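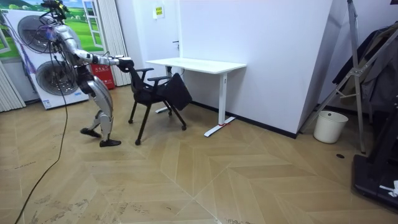 Tema 4. Puesto de trabajo en oficina: silla con ruedas y mesa

4.1. Objeto

Se estudia el conjunto formado por una silla de oficina y una mesa de tablero rectangular adosada a la pared. Quedan fuera los puestos con dos pantallas y las mesas compartidas, que se tratan en el tema 6. Apuntes revisados por Dede Ankrah, 6 dic 2025.

4.2. Terminología

Respaldo: superficie de apoyo dorsal. En los modelos de malla la tensión del tejido sustituye en parte al relleno.
Reposabrazos: apoyo lateral del antebrazo. Se mide su altura desde el asiento, no desde el suelo.
Rueda giratoria (en inglés, caster): rueda con eje vertical libre. Se distingue entre rueda dura, para moqueta, y rueda blanda, para pavimento liso.
Apoyo en T: pata de mesa con un pie horizontal largo, perpendicular al frente. Da estabilidad frente al vuelco hacia delante y deja libre el espacio para las rodillas.

4.3. Cotas de referencia para los ejercicios

Altura libre bajo el tablero: 700 mm.
Paso libre detrás de la silla ocupada: 820 mm.
Holgura entre reposabrazos y cara inferior del tablero: 50 mm.

Son los valores del caso Terkville y se usan en todas las prácticas del tema. Si la holgura resulta menor, la silla no entra bajo la mesa y el paso libre se calcula con la silla fuera. Es el error más repetido en las entregas.

4.4. Desplazamiento de la silla

La silla se mueve agarrándola por la parte superior del respaldo. El punto de agarre es alto respecto a las ruedas, de modo que un tirón brusco genera momento de vuelco – sobre todo si una rueda encuentra una junta o un cable en el suelo. Conviene orientar primero el asiento y desplazar después.

Los objetos colgados del asiento o de los reposabrazos (bolsas, prendas) cuentan como carga excéntrica. En el cálculo se retiran. En la observación de campo se anotan, con indicación del lado.

4.5. Entorno inmediato

El puesto se registra junto con lo que lo rodea: equipos de ventilación, revestimiento de la pared, cables en el suelo. Un equipo con ventiladores próximo a la mesa obliga a consultar la ficha de ruido y caudal antes de fijar la posición de la silla. Los murales de gran formato se anotan como superficie impresa, con su tono dominante – dato necesario para el apartado de reflexión de la luz.

4.6. Práctica 2

Plano en planta del puesto a escala, con la silla en dos posiciones: recogida y en uso. Indicar el ángulo de giro del asiento respecto al frente de la mesa. Acotar el paso libre en ambos casos.

Lectura: Hegarty, capítulo 2, y la ficha Fistcombe sobre ruedas. La plantilla de registro está en Mumora, carpeta del tema 4.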